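# Mikstead robotics club spends a semester learning to let go of things

MIKSTEAD - The robotics club at Mikstead High has 22 members, one working gripper and a theory about why its predecessor kept crushing things. On a recent afternoon the theory was being tested on a row of plastic tubes, with most of the club leaning in to watch.

The project is called Jurnwood, after the street where the club used to meet before the school found it a room with heat. The goal is easy to put on a poster. By May, students want an arm that can take a tube from one stand, carry it across a table and put it in another stand, without dropping it, denting it or sending it into the lap of a sophomore. It has to do this 101 times in a row. The original target was 100, but a senior who has since graduated wrote 101 on the whiteboard and the number was never challenged.

So far the record is 3.

Club members would like it known that the record was 2 until September, and that they regard the trend as encouraging.

The trouble is mostly in the fingers. Last year's version had hard, flat pads that did fine with wooden blocks and badly with anything round. Tubes rolled, tipped or shot forward like a bar of soap. The team turned up the squeezing force, which solved the rolling and introduced cracking. A box under the bench holds the results of that period. It's labeled "research."

This year the students split into two camps. One group redesigned the pads and printed them at school, going through nine shapes and one clogged nozzle. The other group has been collecting practice runs: a student works a hand-held gripper, does the job the way a person would, and the recordings go into the pile the arm will learn from. The club has 380 of these so far. Some of them, a junior on the recording team conceded, are recordings of the junior on the recording team missing.

"You think you know how to pick up a tube," another student said. "Then you have to do it the same way all afternoon and you forget how hands work."

The plastic itself hasn't helped. Clear tubes are easy for people to find and miserable for cameras, which tend to look straight through them and report a very nice view of the furniture. The club's answer was to mix in cloudy and tinted pieces so the arm would see more than one kind, and to stop wiping fingerprints off the clear ones. The second measure was already in effect.

Money is a smaller worry than it used to be. Drakitz, a packaging company on the edge of town, gave the club a stack of offcuts and rejected tubing, and the school covered the motors. The club's entire remaining budget is $380, the same as the number of recordings, which members insist is a coincidence and the adviser insists is a warning.

The deadline is the Niskanen Cup, a regional contest for high school teams held each May in a gym two hours up the highway. Mikstead has entered before. Two years ago its robot drove confidently off the wrong side of the field and was awarded a ribbon for spirit, and the ribbon still hangs over the sink. Last year the team withdrew the night before with a dead battery and, by several accounts, a good pizza.

Expectations this time are higher, or at least more specific. The contest's handling event asks teams to sort tubes of different finishes into racks while a clock runs, and points come off for every piece that hits the floor. Mikstead's students have read the rules closely enough to notice that there's no penalty for being slow, and have built their strategy on that foundation.
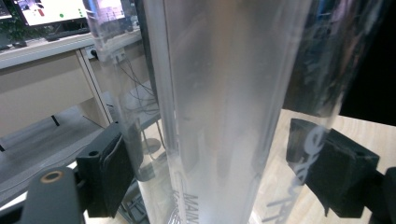

Does the arm have to work alone at the contest?

Once the clock starts, students have to stand behind a taped line and keep their hands off the controls. They may restart the arm one time per round, at a cost of five points, and the club has budgeted for using all of its restarts.

Practice runs after school until 5:30, when the building's lights go off on their own timer, an automated system that members describe as more reliable than theirs. The recording team wants a few hundred more runs before winter break. The pad team wants shape number ten, with a softer edge, and is waiting on a new nozzle.

Parents and other students can come to an open practice in the club room later this semester. Visitors are asked to bring any clean, empty plastic tubes they have at home, and to leave the lids on.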